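From: Yannick Boyer
To: kitchenware-swap list
Date: Wednesday, April 18, 2018
Subject: Re: [swap] green bowls - washing, stacking, and who has the sixth?

Florian, all,

Quick one, on my way out. Answers in between.

Florian Pichler wrote:
> Hello everyone. I picked up the two boxes from the Zistport sale and
> have a few questions before I put anything on the shelf. First, are
> the pale green bowls with the flower safe in the dishwasher? My
> mother had some like it and the pattern went after a couple of years.

Wouldn't risk it. I don't know if the flower is over the glaze or under it and the seller didn't either. Warm water, soft sponge, a drop of ordinary washing up liquid. I've been doing mine by hand since September and the black lines are as sharp as when I got them. No scourers please, and that includes the green side of the sponge, which is how I ruined a Plattner saucer.

> Second, the rim. There is a brown line all the way along. Is that
> dirt, wear, or meant to be there?

Meant to be there I think. All of mine have it. Run a fingernail along it, if it's smooth leave it alone. If it catches you've got a chip and it goes in the seconds box, not the swap. I did soak one overnight in soda to be sure and the line didnt budge.

> Third, how do you stack them? The foot is quite narrow and they seem
> to rock on each other.

They do rock. No more than four high, and a bit of kitchen paper in between or the foot scratches the inside of the one under it. To dry I put them on their side in the rack, never upside down flat on a tea towel - water sits in the foot ring and then runs down the cupboard next day. Same goes for the patterned blue and white ones, though the glaze on those seems tougher, or I've just been luckier.

> Last thing, what should I be asking for them? Somebody at the sale
> said 30 each, which sounds high to me.

High, yes. I paid 80 for a mixed box and that had two Kondbridge jugs in it, one with a proper handle. Around 40 for a set of five would be fair if none are chipped. The 2000 that Neltell had in the window was for the full dinner service with tureens and I don't beleive it ever sold. Single bowls I'd rather we just swap. Put a note in the box with what you want for it and somebody will write.

Other bits while I'm here -

Postage: I am not posting bowls again. Lost two out of six last time, double boxed and all. Collect or meet halfway.

The lids: still have three that fit nothing. Cream, knob on top, a bit wider than a saucer. Measure first then ask.

Missing bowl: someone went home from the last swap with six green and should have had five. Not cross. Just check your cupboards, I'm trying to make up a set for my sister and she keeps asking. If it turns up cracked say so anyway, then I can stop looking.

Florian, if yours turn out to have a plain rim with no brown, tell me, might be a different batch. And look at the petals. Gold-olive with the little specks is the one I'm after, there's a bluer version around that doesn't sit well next to it on a table.

Two pictures under this. Colour will shift a bit depending on your screen. 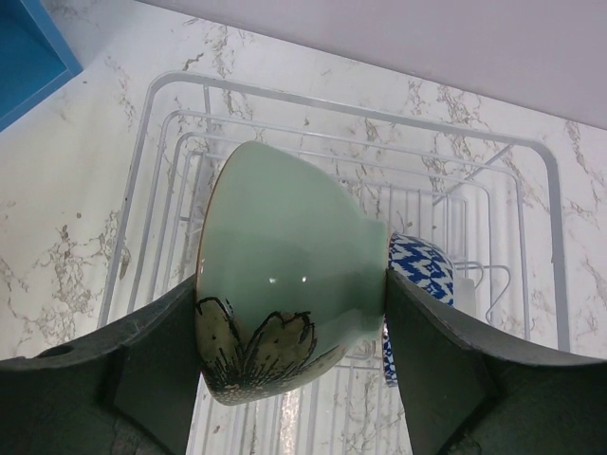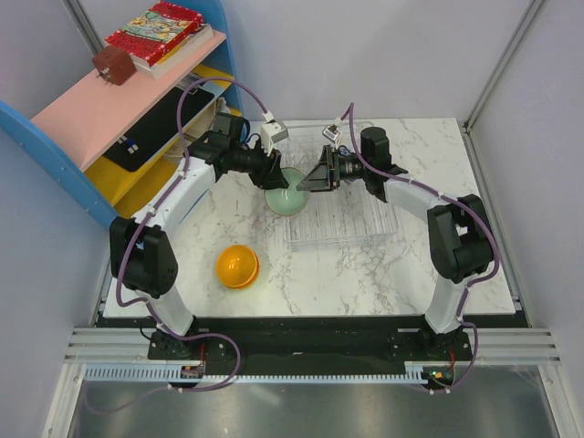 Green bowl, both pictures. Flower shows in the first.

Back online tomorrow evening. Bring newspaper to the next swap if you have any, we ran out.

Yannick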